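Hatollow Color Names, data card

Hatollow is a list of 315 everyday color names, collected from people who were asked to write down what they'd call a color if they were talking to a friend. No paint charts, no designer vocabulary! We got "dishwater", "old jeans" and "the inside of a melon", and I love every one of them.

What's in it

One plain text file, tab separated, with a header row. Each row has the name as written, a cleaned-up spelling, a rough color family, and a free note if the person left one (please read the notes, they're the best part). Of the names, 272 were given in English. The rest came in other languages and have a short translation next to them.

Where the names came from

Rosário Macedo ran the paper cards in Barros, and Jurgita Rätsep did the online form and nearly all of the cleaning. Everybody could give up to 10 names. Blues were by far the hardest to sort — people will argue happily over where blue stops and gray begins, and we kept both answers whenever they did.

Pale blue, with wood tones behind it:

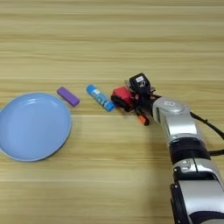
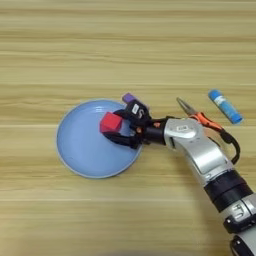
Families are broad on purpose. "Lilac", "lavender" and "grape candy" all sit under purple, and the tan family runs from "toast" to "wet sand". If a name could go two ways, the second family is in its own column, so you can filter on either one.

Known problems

Greens are thin. Spelling of "gray" and "grey" is left alone in the name column but made the same in the clean column. A few notes mention a pet or a street name, and we took out anything that pointed to a person.

Versions

Version 2 went up Wed 19 June and fixes the broken accents from the March file. If you built anything on the March file, please grab the new one.

Using it

Go ahead, for anything you like! Keep the name Hatollow with it, and if you make a quiz or a poster or a knitting chart, send it to Jurgita. She's printing them out for the hallway at Stanlow.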